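Imprimir | Enviar por e-mail

Foro de percepción y planificación – Ayuda de la comunidad

El detector me junta dos cajas en una y el planificador se queda sin huecos

rodillo_lento
Hola a todos, y gracias de antemano por la paciencia, que esto va largo. Estoy montando con Skillov la localización de cajas azules en una estantería de rodillos. La segmentación por color me iba de maravilla hasta que puse dos cajas seguidas: a veces salen como una sola, larguísima, y el planificador descarta todos los agarres.
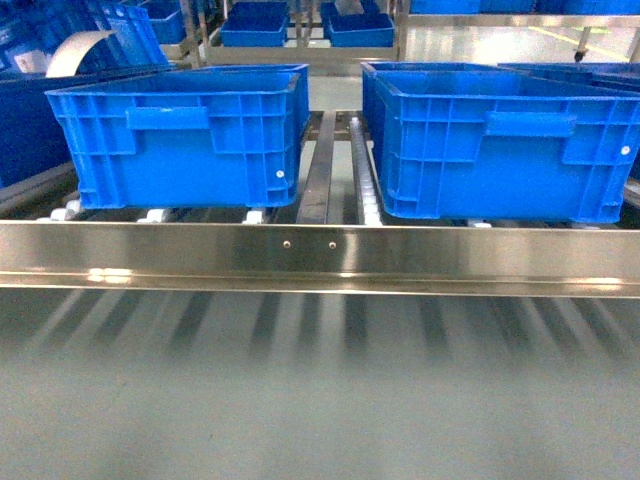

Las dos cajas en los rodillos, con más cajas azules detrás.

He subido el umbral de confianza de 30 a 41 y solo consigo perder la caja de la derecha. ¿Alguien se ha peleado con algo así?

nyanda_usuario
Baja la saturación y listo. A mí me funcionó.

tornillo_y_medio
¡Bienvenido! Yo no tocaría el umbral todavía. Si todo es del mismo azul, también el fondo, el color por sí solo te va a engañar tarde o temprano. Recorta primero por profundidad, quédate con lo que está sobre los rodillos delanteros y después busca los bordes superiores de cada caja. El raíl de acero con sus brillos suele dejar agujeros en la nube de puntos – enmascáralo con la geometría conocida de la estantería y te ahorras un disgusto.

Otra cosa que a mí me ayudó mucho: estimar el plano de apoyo aparte, en una superficie tranquila, antes de volver a la estantería. 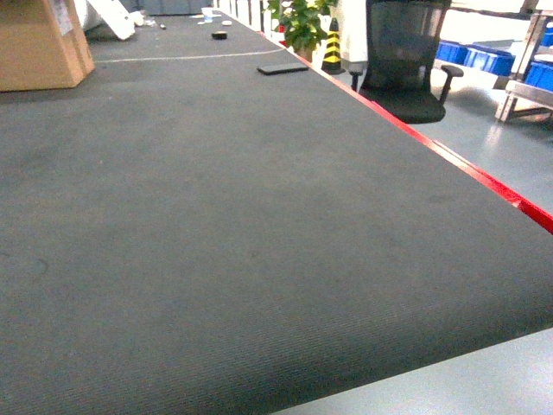 Con una tela gris oscura y acanalada el ajuste sale bastante estable, aunque conviene limitar la región a la parte cercana y despejada, porque los objetos del fondo meten ruido. Yo promedio 20 capturas, guardo el plano y comparo. Si ahí ya baila, el problema está en la calibración de la cámara y de nada sirve retocar el segmentador. Cuéntanos qué te sale, que en noviembre pasé por lo mismo y me quedé con ganas de comparar.

rodillo_lento
Recortando por profundidad ya me separa las dos, ¡mil gracias! Lo del plano lo pruebo mañana con calma.

Contacto | © Comunidad Hillilico | Volver arriba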